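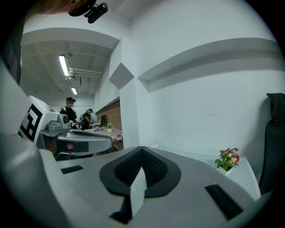

Kgomotso Radebe

Section 2. Showing the task by hand

I like to get both grippers in my hands before anything gets switched on, just to feel the weight. Then:

1. Hold one gripper in each hand, lenses facing the work. The square black-and-white marker has to stay uncovered, so watch your sleeves!

2. Bring the two grippers up in front of you until each lens can see the other one. Wait 2 seconds, then start recording in Konitar.

3. Do the task at an easy pace, set a table, move a flowerpot, whatever you're teaching. I keep each try under 30 seconds (long ones are a pain to trim).

4. Open the fingers all the way, back off, and stop.

Note: If you fumble, keep going and pick the thing up again. I save those tries in their own folder.

Caution: Keep your own fingers away from the tips while they close. If two of you are working in one room, agree on who gets which table first.

Copying files over to Tillenen is in Section 3.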